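Bulton
Home > Gripping > Hand tools > Prirano hand-held gripper

Prirano Hand-Held Gripper, two-finger
Price: $2,399
Availability: built to order
Ships from: Vodby
Demo available: yes, see the open day section further down

Updated after the February open day. Some of the spec text is still the old one, we are working through it. If something on this page doesn't match the manual, the manual wins.

Quick version

Two-finger gripper you hold and work by hand. Same fingers you would put on the robot arm, same spread, but with a person on the other end. Use it to try out a pick before you build the cell. Use it to record how an operator handles a part. Use it to find out that your fixture is in the wrong place while moving the fixture is still cheap.

Lots of you asked if it is a robot. No. It goes with one. The teaching side is the point - a person does the job with the tool, the recording goes to the automation side, and the two of them argue about it later with something to look at.

What's in the case

- Prirano hand unit with trigger
- One pair of standard fingers, fitted
- One pair of spare fingers
- Camera mount, camera not included at this price
- USB cable, the long one
- Finger screws, a few extra. You will drop some
- Hex key
- Printed quick start sheet

Not in the case: laptop, camera, arm adapter. Arm adapter is a seperate part, ask for it by name, and tell us which arm.

Fingers

Blocky, flat inner faces, screw holes for adding your own pads. Printed parts. They wear at the corners if you run them into the table, everybody runs them into the table. Replacement takes a minute or two with the hex key. Standard finish is matte because shiny fingers were throwing glare back into the camera on the older version and we got tired of it.

Custom fingers: send a part or a drawing. Thin parts, odd parts, soft parts all fine. Glass we want to talk about first.

Who buys it

Small assembly shops mostly. Packing and kitting. A few schools. People doing display and retail fixtures, which was new to us until last fall. If you are running one part all year at high speed you probably want a fixed gripper and a proper cell, look at the Hollmann page instead. Prirano is for shops where the part keeps changing.

Open day, Vodby workshop

We run these in February and then when there's enough interest. Free. Doors at 9 am, coffee is on early, the first demo starts when there are people standing around it. More than 200 came through this last time, which was too many for the back room and we know it. Next one will have time slots. Sorry to those who waited in the hall with their coats on.

Format is simple. 4 stations, you walk between them in any order, you get a turn on the tool at each one. Staff at every table. Bring your own parts! Seriously, bring them in a bag, the best part of the day was the stuff people pulled out of their pockets.

The stations

Station A, small boxes. Pick, turn, place in a carton. Good one to start on, hard to get wrong. Kids liked it. Long line by lunch.

Station B, fittings. Small metal elbows out of a bin. This is where the standard fingers start to struggle and we say so. Most people go slower than they think they will. The ones who did best held the tool lower and came in flat.

Station C, phone case. One case, one clear holder, white work surface. Sounds easy. The case leans, so you have to come in at an angle and match it, and the clear plastic is hard on the camera as well as on your eyes. We picked it for that reason. Shops that do retail packing spent most of their visit here and asked the best questions. Try it slow, then try it at the pace you'd want on a shift. Two different jobs.

Station D, Hollmann arm. The arm replays recorded picks, boxes only this time. Stand behind the line. It was down for a while in the afternoon, a loose connector on our side, back up before closing.

What people asked

How long to learn it? A few tries and you stop thinking about the trigger. Getting recordings worth using takes longer, figure on a morning with somebody who knows the part. Your best operator, please, and not whoever happens to be free.

Is it heavy? Less than people expect. After a long run you will feel it in the wrist. Take breaks, swap people. We are looking at a strap.

Left-handed? Yes. Trigger works from either side.

Does it need the internet? No. Records to the laptop. Where the files go after that is up to you.

Can it do clear parts? The fingers can. The camera sometimes can't. Put the clear part on a plain surface, even light, no lamp straight overhead, and do a test recording before you do the whole set.

How many recordings do I need? Depends on the part and how much it moves around. Start small, look at them, throw the bad ones out, do more. We can look over your first set with you, that's included in the price.

Can I rent one? By the month, yes. Part of the rental comes off the price if you keep it. Ask for current rates, they change.

Will it fit the arm I already have? Maybe. See adapter note up top. If you don't know the model, a photo of the label does it.

Setting up your own station

From doing it ourselves, and doing it badly a few times.

Clear the table. Then clear it again, there is always a pen. Use a white board or sheet if the table top has a strong grain. Fix the holder down or it will creep. Mark where it goes so you can put it back. Move it on purpose between sets, so the recordings cover more than one spot.

Start every pick from about the same height. Open the fingers fully before you come in. Don't rush the close. Hold for a moment after you let go, then back out. People whip the tool away and you lose the end of the move.

Check the camera view before each set. Both fingers should be in it, one each side, with open table in the gap between. If one is missing the mount has slipped, tighten it.

Station C, lime-green phone case in the clear holder, seen between the gripper fingers 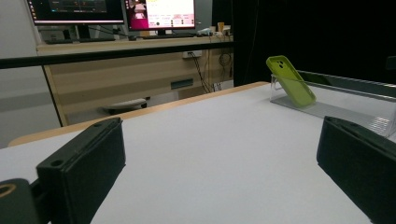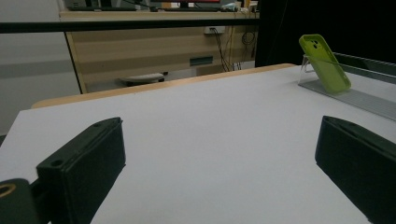
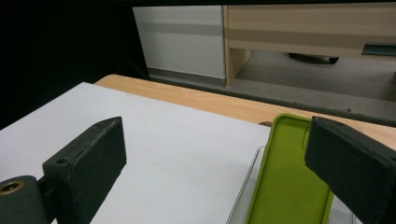

Booking a demo

Can't make the open day, or hate crowds? Book a bench. You get 2 hours, the tool, a staff member and whichever station is closest to your job. Mornings are quieter. Send your part ahead if you can, so we can check the fingers and print a different pair if needed. No charge for the bench, custom fingers are charged only if you take them home.

On-site visits too, within driving distance of Vodby. Have a table and an outlet ready. We bring the rest.

Tell us when booking:

- what the part is, rough size
- what it sits in or on
- how many people are coming
- if you want to see the Hollmann arm running, it has to be set up ahead

Parking is behind the building, not out front, the front belongs to the neighbors. Ring the bell at the side door and wait, it's a long hallway.

Ordering

Built to order. We confirm the ship date once the order is in and the fingers are agreed. Standard fingers go out faster. Schools, ask about the school price, there is one and it isn't listed.

Invoice or card. Purchase orders okay for existing customers.

Returns

Unused, in the case, full refund less shipping. Used, talk to us, we usally work something out. Custom fingers can't come back.

Spares

Finger pair, standard
Finger pair, long
Finger blank, drill your own
Pad set, soft
Screw pack
Camera mount, replacement
Trigger spring
USB cable, long

Spare prices are on the parts list, ask for the PDF. The soft pads are out of stock right now, more on the way. If you left a gray scarf or a bag of brass hinges at the open day we have both at the front desk.

Related
Hollmann arm, bench version
Prirano arm adapter
Prirano carry case, empty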